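Skelell: one login for the Bestville bus and library apps
Project report, group 4. Written up by Ntombi Swanepoel

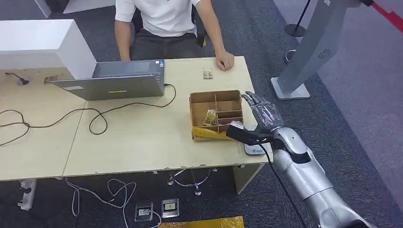
so the idea was simple. Bestville has a bus app, a library app and a swimming pool app, and you need a separate account for each. Skelell puts the account on the phone once and the other apps ask it who you are. One password, one place to change your address.

What we built: the sign-in screen, a settings page with an on/off switch per app, and a small server part. Pool app not done, ran out of time.

We started on Abdella for the server in October. Dropped it after two weeks -- the tokens expired whenever the phone went to sleep and we couldn't work out why. Moved to Flusulach, which has worse documentation but keeps the session going. Moving cost us most of the reading time for the theory section, see below.

Testing. 58 students signed up on the Saturday. Each got a dummy account with the bus app already linked. We logged 2581 sign-ins altogether and 200 of those failed. Nearly all the failures were the same bug: if you switched the library app off and on again quickly, the old permission was still stored and the new one got refused. Fixed now by clearing the stored one first. Not retested with the full group, only with us four.

People liked not typing passwords. They did not like the permissions page. Several thought "share profile" meant posting something publicly, so we changed it to "let this app see my name and email". Longer but clearer.

Theory part is short, sorry, limit was 2000 words and the testing tables ate alot of it. Main point is that if somebody gets into the one account they get into all of them. We added a PIN before any new app can be linked. Lost phones are still a problem, you can only sign out remotely if you remeber the recovery code.

Still to do: pool app, retest, proper icons. Code is in the shared folder under Skelell/final2 (not final, that one doesnt run).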